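Can a machine feed the cat yet?

25/02/2019

I spend my working days on packing lines, where the question of what a machine can handle was settled years ago by making everything the same shape. A carton arrives at the same height, facing the same way, every time, and the gripper needs to know very little. People who see the line running at Gatholm tend to ask when they can have one for the kitchen. I used to say ten years. I now think the question has to be asked one chore at a time.

My working list of chores has three headings: rigid things, soft things, and things that pour. Rigid things are nearly done. A mug on a clear worktop can be found, gripped and moved with parts anyone can buy, provided somebody has set the arm up properly. Soft things are a long way off. Maximiliano Cuesta, whom I worked with on the Werolano retrofit, spent most of one September trying to get an arm to pick a single tea towel from a pile, and his best run was 53 good picks out of 261 attempts. The rest were double picks, dropped towels and a few cases where the gripper closed on nothing and the software reported success. He has since gone back to cartons.

Things that pour sit between the two, and they get less attention than they should. Flour, rice, washing powder, screws in a bin: a good part of housework and a fair part of shop-floor work is moving a quantity of small loose stuff from one vessel to another. On the shop floor we avoid the problem with hoppers, vibrating feeders and a weigh cell. At Araya the screws never meet a gripper at all. They come down a track in single file, and if the track jams a person with a bit of wire clears it. I would not call that handling.

At home there is no track. The vessel is whatever was in the cupboard, and the level in it is different every day. A fixed scooping path that works on a full tub will pass through air when the tub is half empty, and will hit the bottom if someone has swapped the tub for a shallower one. So the arm must either see the surface or feel it. Seeing is awkward with clear containers, as depth sensors dislike glass and tend to return either a hole or whatever stands behind it. Feeling means measuring force at the wrist, and loose pellets give a noisy signal: the scoop stalls, the pile shifts, the load drops away, and the controller has to decide whether that was contact with the wall.

Then there is the amount. The Dodum feeder on our hall floor drops a portion by turning a paddle wheel, and it is usually within 6 grams of what I set. It cost less than one finger of an industrial gripper. It cannot wash the bowl, and it cannot tell that yesterday's food is still there, but for the single job of dispensing it is hard to beat.

Pet food is the chore I would pick as a fair test for a general arm, as it has a bit of everything and the customer complains promptly. The scooping is the interesting half: with dry kibble almost to the rim of a glass container, a long scoop-like finger has only to dip its tip to reach food, and the real trial would come further down, near the thick rounded walls. The other half is the delivery. A raised bowl with a tilted dish offers a target that is not level, so the drop point matters, and pellets that land on the high side may roll. I would want to see the same arm do it with the container a quarter full, moved a hand's width to one side, and with the bowl turned round. If it can manage that without a person resetting anything, I will move pouring up my list to sit next to mugs.

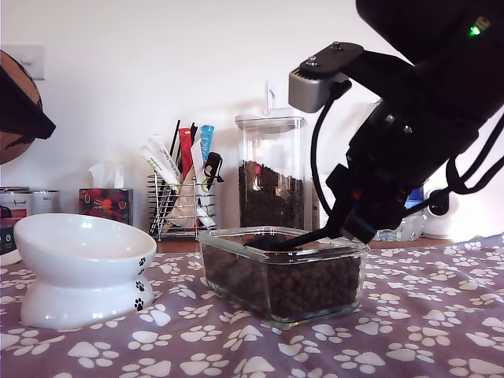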